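Subject: Re: [sererow-kitchen] Fruit for the March tasting
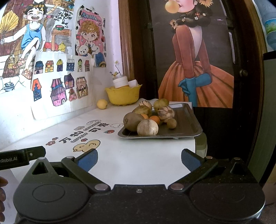

I'd keep it all on one baking tray until we start. The small orange citrus can go in between the bigger ones so they don't roll, and the lemon can stay off to the side for squeezing over the cut pieces.

The striped cream ones looked like pepino melons to me. If so, peel them, as the skin can be bitter. Slice those last.

I have 15 small plates and can bring 6 knives. Could someone else bring a chopping board?

On the Sererow kitchen list, a member wrote:
> Is the fruit from Plellell going in the fridge overnight or
> staying on the counter? Also, do we need a bowl for it?
> I can spend up to £50 on anything still missing.

Counter, please. No bowl needed.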